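Tralley: recordings of a robot arm working inside desktop computers

Hello, and thank you for stopping by. Tralley is a collection of recordings made while a robot arm went about small jobs inside opened desktop computers, and this README tries to tell you everything we wished we had known when we first picked up other people's data. It is longer than it needs to be, so please skip ahead if you only want the folder layout.

Version 2 of the data, README last changed Mar 6, 2019

What the data is for

We started Tralley at the Iltside workshop as a side branch of Sovico, our larger project on taking apart and refitting old office machines. Sovico needed a way to judge how well a learned policy could bring a gripper to the right spot in a crowded case, where there are cables, slots and sharp bits of sheet metal in the way, and the tidy block-stacking sets we had been using didn't tell us much about that (lovely as they are!). So we recorded our own.

There are 474 episodes in all. Of these, 251 were driven by a person guiding the arm and the rest came from our baseline policy. An episode is one attempt at one of 9 tasks, and the task name is stored with it. Every episode carries two camera streams, the joint angles, the gripper opening and a success flag which was set by hand afterwards.

The workspace

The arm hangs over a table of grooved aluminium, and the computer lies on its side with the opening facing up. We kept the general arrangement the same from one session to the next, but cases do get nudged, so please don't build anything that depends on a fixed pixel position for the board.

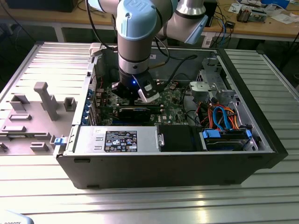 Figure 1. Gripper over the motherboard, with the side panel laid flat to the left of the case.

A word on the side panel, as we have had more letters about it than about anything else. Its moulded posts and brackets look rather like the sort of thing one might want to grasp, and our early detector was very fond of them. We have left it in the recordings on purpose. If your method proposes grasps on the panel, count them as misses, and don't be too downhearted, because ours did the same for a good while.

The bench in the background holds all manner of electronics and cables. We thought about hanging a plain curtain and decided against it, on the grounds that a real repair shop wouldn't have one either. Masks for the background are in the extras folder if you would like to train without it.

Folder layout

episodes/ has one folder per attempt, numbered from zero
tasks.csv gives the task name and the wording of the instruction
splits/ has the training and test lists
extras/ has background masks and camera calibration

How the baseline works

The baseline is a plain behaviour-cloning network which takes one camera view and the joint angles and gives back a short run of arm movements. We trained it for 80 epochs on the guided episodes in the training list. Nothing about it is clever, and we would be delighted to see it beaten. 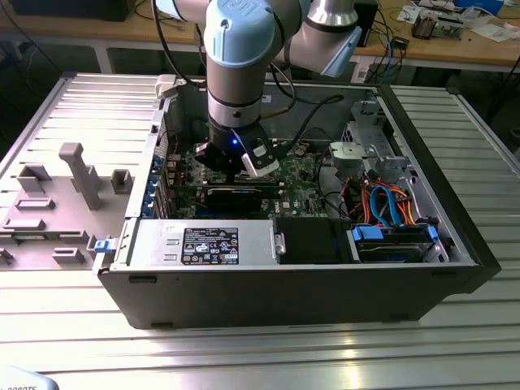

Figure 2. Gripper tip down among the internal parts, above a dark expansion card; drive bay and coloured wiring to the right.

Most of the trouble comes from depth. From a single view the network is quite good at choosing where to go across the board and much less sure how far down to travel, and dark parts against other dark parts make this worse. Adding the second view helped on the longer tasks and made very little odds on the short ones. We don't fully understand why, and a note from anyone who does would be very welcome.

Things to watch out for

The success flag is a person's opinion and a few borderline cases could have gone either way. Reflections on the table change a good deal through the day. The gripper opening is stored as a fraction, with zero meaning closed, and version 1 had it the other way round, so do check any old scripts.

Coming next

A further set of recordings from our partner workshop in Cáceres is planned for June, using the same file format. It will have its own splits, and the test list given here will stay as it is.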